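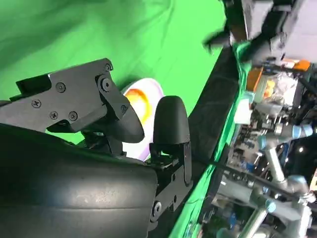 Plukis Building Services Portal
Ticket 1428: Dishwasher in second floor kitchenette stops mid-cycle
Opened by: Hye-jin Shin
Assigned to: Sławomir Lis
Priority: Low (changed to Normal, changed to Low, changed to Normal)
Opened: 10/05/2020
Status: Closed

Original report, Hye-jin Shin:
The dishwasher starts, fills, makes the usual noise like a man gargling gravel, and then stops after 7 minutes. The display says E4. The door stays locked for a bit and then gives up and lets you in. Everything inside is warm and still dirty. It has done this three times today. I tried a different program and it stopped at the same point, so at least it's consistent.

Make is Telotano, the narrow one under the counter. I can't find a manual. There is a manual in the drawer, but it's for a toaster we don't own.

Sławomir Lis:
Thanks for the report. Can you try turning it off at the wall for a minute and back on? I know. I have to ask.

Hye-jin Shin:
Did that before I wrote. Did it again for you. E4, 7 minutes.

Sławomir Lis:
Appreciated. According to the Telotano support page, E4 means "water level fault or other fault." So we've narrowed it down to all faults.

Next things to check, if you're willing: pull out the bottom rack, lift out the round filter (quarter turn to the left) and see what's living in there. Also look under the sink and tell me if the gray drain hose goes up in a loop before it goes down, or just flops along the floor of the cabinet.

Hye-jin Shin:
Filter contained rice, a twist tie, half a label from a jam jar and something I have decided was a bean. Cleaned it under the tap with an old toothbrush. The hose flops.

Ran it again. It got to the 7 minute mark, thought about it, and stopped. E4.

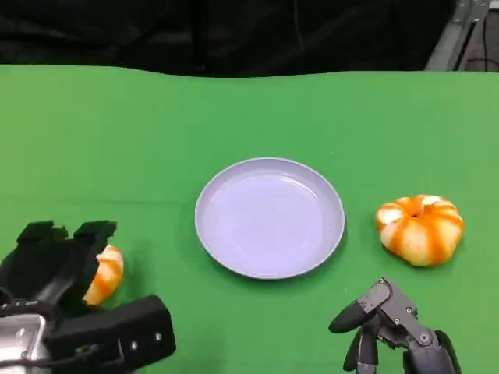

Sławomir Lis:
OK, the flopping hose is wrong but probably isn't our whole problem. It was looped up when the unit went in, I have the install notes. Somebody has shoved a case of sparkling water in there since and knocked the clip off. Please move the water out and I'll come up with a new clip.

In the meantime please put a sign on the door so people stop starting it. Every failed cycle leaves a little more water in the bottom and I'd like to meet it while it's still below my knees.

Hye-jin Shin:
Sign is up. Two people have started it since. One of them moved the sign to do it.

Maja Kaczmarczyk (added to ticket):
Hi, one of the two people. I thought the sign was about the microwave. In my defense it just said "BROKEN, DO NOT USE" and it was at eye level. I've made a new one with an arrow.

Sławomir Lis:
Site visit notes.

Bailed out the sump with a cup and a sponge. Took off the pump cover (one screw, T20, and it's at the back where your hand doesn't bend). Impeller turns freely. No glass, no olive pits. I was almost disappointed.

Put the hose back up in a high loop with a new clip. Ran a short program. Got past 7 minutes, which was a thrill for everyone present, then stopped at 30 with E4 again. Drains fine. So it fills, it washes, it drains once, and then falls over on the second fill.

That points to the supply side. Checked the valve under the sink and it was open less than half. Opened it all the way. Ran again and it stopped at 30.

Not giving up, just going to lunch.

Zofia Wasilewska:
Could someone say when this will be fixed? We're washing everything by hand and the sink sponge has reached an age where I feel it should be consulted on things. Also, the drying rack holds four mugs and we seem to own all the mugs in the state.

Sławomir Lis:
Zofia, fair question. I've got a new inlet hose and a mesh screen on order from Forkano. The old screen looks like it has been filtering a river. I tried soaking it in vinegar and it's cleaner, but there's a tear along one side and I'd rather not have bits of it traveling into the valve.

Please buy a new sponge and send me the receipt.

Sławomir Kaczorowski:
I'm getting all the notifications on this ticket. I think I was added instead of the other Sławomir. I'm in billing for the third floor. I've been enjoying it, so no rush to take me off, but I can't fix a dishwasher. 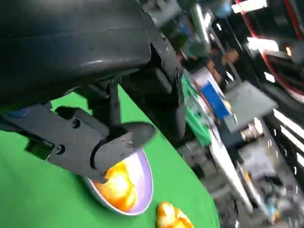

Sławomir Lis:
Parts are in. Forkano sent the right hose and the wrong screen, then the right screen and a second hose. I now have a spare hose if anyone is ever in need.

Work done:
Shut off supply, removed old inlet hose. It had a kink behind the unit where it was squashed against the wall, probably since February when the unit was pulled out for the floor people and pushed back by someone with strong legs.
Fitted new hose, routed to the left so it has room to bend.
Fitted new screen.
Pulled the unit forward by a thumb's width. It sticks out a little past the cabinets now. Please do not push it back in. I know it looks untidy.
Topped up the rinse aid and the salt, both of which were empty. The Xaba tablets under the sink say they're all in one but this machine still wants its salt.

Ran the long program start to finish. 192 minutes, no code. It played its little tune at the end. I had never heard it before and it's much too long.

Hye-jin Shin:
Confirming we ran a full load overnight and all of it came out clean, except one mug that went in with oatmeal on it and should be considered a separate matter.

Can the tune be turned off?

Sławomir Lis:
Hold Start and Delay together until it beeps, then press Start until the display shows b0. If it shows b1 you've made it louder.

Maja Kaczmarczyk:
It's louder.

Sławomir Lis:
Press Start once more, then switch it off at the button.

Maja Kaczmarczyk:
Quiet now. Sign taken down. Someone has pushed the unit back in, I pulled it out again.

Sławomir Lis:
Closing. If E4 comes back, look behind the machine first, then reopen this one so the history stays together. Removing Mr. Kaczorowski from notifications.

Sławomir Kaczorowski:
Still getting them.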